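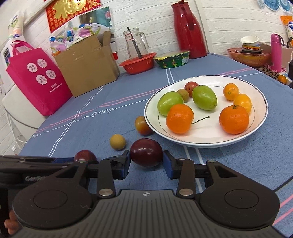 Members who flew there in its first years say that the grass at Mendano was too soft for anything heavier than a two-seater, and that most visitors parked on the road side until the drains went in. The drains were laid along the northern edge and the field has been usable for most of the winter ever since.

Mendano Airfield is a small grass aerodrome between the villages of Tivlow and Mornier. It opened in 2004 on former grazing land and is used by light aircraft, microlights and gliders. It has one runway, 385 metres long, which slopes down slightly towards the Mornier end. Landings are normally made uphill when the wind is light.

There is no control tower. Pilots announce their position by radio and join overhead before descending on the side away from Tivlow, where low flying is discouraged. Visiting aircraft need permission by telephone beforehand. Fuel is not sold on the field.

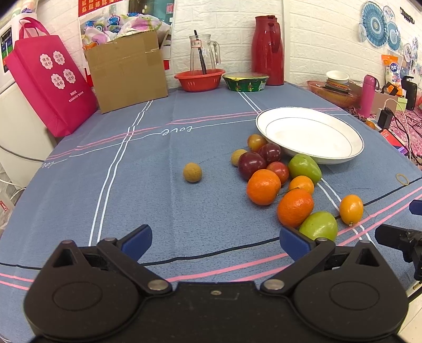
Mendano Flying Club — Airfield History Section

The main building is the Fabbri hangar, named after the farm that once stood on the site. It holds nine aircraft with the wings on, or a few more if the gliders are taken apart. A lean-to on the south wall serves as clubroom and briefing room, with a weather screen and a noticeboard for runway conditions. The workshop behind it was added later and has its own door to the apron.

Gliders are launched by aerotow only, as the runway is too short for a useful winch launch. The tow aircraft works on Wednesday afternoons and at weekends from April to October. Powered flying goes on all year, subject to the state of the grass.

The club has nearly 90 members, of whom 50 hold a licence. An open day takes place each June, when the runway is closed to visiting aircraft until 4 p.m. The footpath from Tivlow crosses the approach just outside the boundary, and walkers are asked to look both ways and keep dogs on a lead.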